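Gistberg, Lukáč Hall, toaster table and side bench. May round, walked in the morning, start 9:40.

Marks: **OK** = fine as found. **FIX** = done on the spot or to be done before the next round. **WATCH** = fine today, look again. **N/A** = skip.

I love this round, and the table has come a long way from the first one, so expect long comments. If you only want the work items, they're pulled out at the bottom.

## 1. Getting to the table

- [x] Floor clear on the walking side: **OK**
- [x] Stools pushed in or stacked by the wall: **OK**
- [x] Door to the corridor opens fully: **OK**. It used to catch on the mat. The new mat is thinner and it's wonderful, the door swings right over it.
- [x] Extinguisher on its hook, pin in, tag readable: **OK**
- [ ] Fire blanket within reach: **WATCH**. It's in its pouch on the wall, but somebody hung an apron over the pull tabs. I moved the apron to the hook by the sink. Lovely apron, wrong hook.
- [x] Overhead lights all working: **OK**

Comment: the evening light in the hall is much weaker than what I had. Whoever does the next round, please try it late in the day at least once. I've only ever seen this table in the morning and I'd like to know how the far end looks at closing time.

## 2. Toaster

- [x] Right appliance for this table (the cream-white two-slot one): **OK**
- [x] Stands on its own feet, doesn't rock: **OK**
- [x] Unplugged when not heating: **OK**. Plug out and lying on top of the table where everyone can check it at a glance. This is my favorite improvement of the whole spring! In the old setup you had to crawl after the cord to find out.
- [x] Cord short, no coils, nothing standing on it: **OK**
- [x] Cord jacket free of nicks from plug to body: **OK**, ran it through my fingers the whole way
- [x] Plug prongs straight, no browning: **OK**
- [x] Lever moves freely with the plug out: **OK**
- [ ] Crumb tray emptied: **FIX**, emptied it. There was a good spoonful in there, mostly from the seeded loaf.
- [x] Nothing stored on top: **OK**
- [x] No metal tools at the table for getting bread out: **OK**. The wooden tongs are back in their jar. Please keep them there.

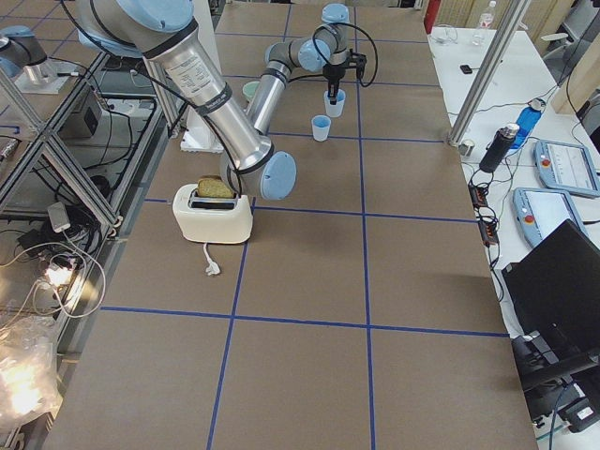 Bread in the slot counts as "in use" for our purposes, even with the plug pulled. So if you find a slice standing there, do your checks on the cord and the outside of the body first, take the slice out, and then do the tray. I know the old sheet had the tray at the top. I've swapped the order on this one and it saved me from shaking crumbs all over the table.

Two people asked whether a slice may stay in the toaster between sessions. For a short break, sure. Overnight, no. We're trying so hard to stay mouse-free in this hall, and we've managed it since the winter, which I'm really proud of on everybody's behalf.

The Plevitz sheet for small heating appliances wants 12 inches of clear space on every side that has something papery near it. See the next section, where this gets interesting.

## 3. Cups and other light things

- [x] Paper cups only, no glass on the table: **OK**
- [x] Cups empty on a dry-table session: **OK**, looked into each one before I started
- [ ] Cups kept clear of the toaster: **WATCH**
- [x] Spare cups in the sleeve, sleeve closed: **OK**
- [x] No napkins, paper towel or bread bags by the toaster: **OK**
- [x] Crushed or soft-rimmed cups thrown out: **OK**, binned one with a bent lip

Comment on the cups: the mixed colors are so much better than the all-white ones. White, light blue, and the one with the pale green rim are easy to tell apart across the room. With the all-white cups I was forever losing track of which one I had already checked. Please, whoever orders from Gistico, keep getting the mixed sleeves. A sleeve of 40 lasts us ages.

The reason this is a WATCH and not an OK is the distance. Cups travel during a session, and a paper cup close to a hot toaster is exactly the thing this sheet is for. With the plug out it's no trouble. Before anyone plugs in, every cup goes at least one full square away. I'd like that read out loud by whoever puts the plug in the wall. It takes a couple of seconds and it feels silly the first time and then it doesn't.

## 4. Table top and tape

- [x] Covering lies flat, no bubbles or lifted corners along the walking side: **OK**
- [x] No scorch marks under or beside the toaster: **OK**. I lifted it to look.
- [x] No grease spots: **OK**
- [x] Blue tape down along its whole length: **OK**
- [ ] Tape crossings pressed flat: **WATCH**
- [x] No tape within reach of the toaster slots: **OK**
- [x] Squares big enough for the toaster to sit with room to spare: **OK**

I went over the crossings with a fingertip, one after another. It's slow and I'd do it again tomorrow. You feel the step where one strip goes over another, and as long as the step is tight all is well. What you're feeling for is a lip, a bit of edge that lets your nail slip under. Lips catch sleeves and they catch cup bottoms, and a cup that catches goes over.

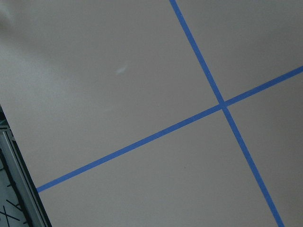
*Tape crossing, one strip laid over the other.*

The long strips are in great shape. Clean edges, good stick, no fuzz. Whoever laid them took their time and it shows. A few of the crosswise ones look younger to me and I couldn't find a note about when they were replaced. If that was you, please jot the month in the margin of the log.

Plain advice for pressing down a lifted bit: dry cloth first, then the back of a spoon, from the middle of the crossing outward. If it won't stay after that, cut it out and lay a fresh piece. Don't put a third layer on top. We had one crossing like that last year and it was practically a speed bump.

Wipe-down is with a barely damp cloth. No spray anywhere near the toaster.

## 5. Cords, cables and the side bench

- [x] Toaster cord stays on the table, doesn't hang over the edge: **OK**
- [x] Wall outlet cover in place, no wobble: **OK**
- [ ] Cables by the side bench gathered up: **FIX**
- [ ] Power adapter supported: **FIX**
- [x] Side bench framing tight, braces don't shift when pushed: **OK**, and solid as can be
- [x] No cups, bread or cloths stored on the lower bars: **OK**
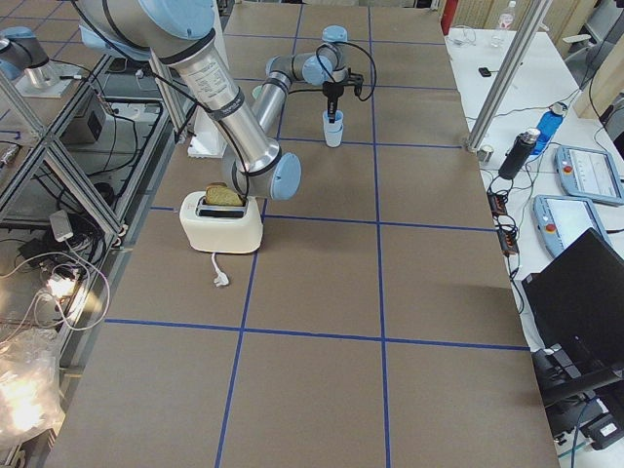

Two of those need doing, and they're both on the left side. The black and white cables are draped over the lower bars in a tangle, and the white power adapter is hanging by its cables. Neither one is in the walking path, so I didn't stop anything over it. But an adapter should sit on something. A little shelf, a strap, even a hook-and-loop tie around the upright would make it a hundred times better. For the tangle I'd split black from white, coil each loosely, and tie them to the frame with the soft ties from the drawer. Hard plastic ties are fine too if you leave a finger's width of slack.

I'd also love labels on both ends of every cable down there. I followed one with my eyes for a good minute and then lost it behind the gray metal box.

Please don't run the toaster from anything on that side. It gets the wall outlet, on its own, always. The outlet card says so and I've rewritten the card in thicker marker because the old one had faded so badly.

## 6. Heating test

Done only when someone is standing at the table the entire time.

- [x] Cups one full square away, read out loud: **OK**
- [x] Plug in, lever down, dial on 2: **OK**
- [x] Both slots glow evenly: **OK**
- [x] Pops up by itself: **OK**, around 200 seconds by the wall clock, a bit slow but steady on both tries
- [x] Cancel button works mid-cycle: **OK**
- [x] Outside of the body touchable on the long sides: **OK**, warm, no more than that
- [x] Plug cool afterward: **OK**
- [x] Plug out, laid on the table: **OK**

The toast was excellent, by the way. Golden, darker at the crust, and the whole hall smelled like breakfast. I ate the test slice with the last of the apricot jam, so jam is on the shopping list.

I had the smoke alarm window open a crack during this part. It may not be needed with the dial on 2, but on the higher numbers please do the same.

## 7. Last look before signing

- [x] Toaster cold, plug out
- [x] Bread bag clipped and back in the tin
- [x] Tape lines looked over once more from the short end

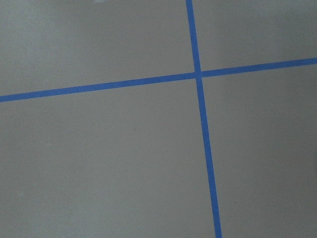 I spent some extra time on the spots where the two halves of a strip don't quite line up across a crossing. A small jog like that is a looks thing and I've passed it. It's flat, it's stuck, and no cup is going to care. If you're re-laying that strip anyway, use the long ruler and start from the far side of the table; it comes out much straighter.

## To do before the next round

1. Side bench: separate and tie up the cables, get the adapter onto something.
2. Labels on the cable ends.
3. Apron hook. I'll bring a second one, with a screw this time.
4. Write the tape replacement month in the log.
5. One late-day round, for the light.
6. Jam.

Table passed for use. Old sheet with the tray check at the top can go in the recycling, there are still a few copies in the drawer with the soft ties.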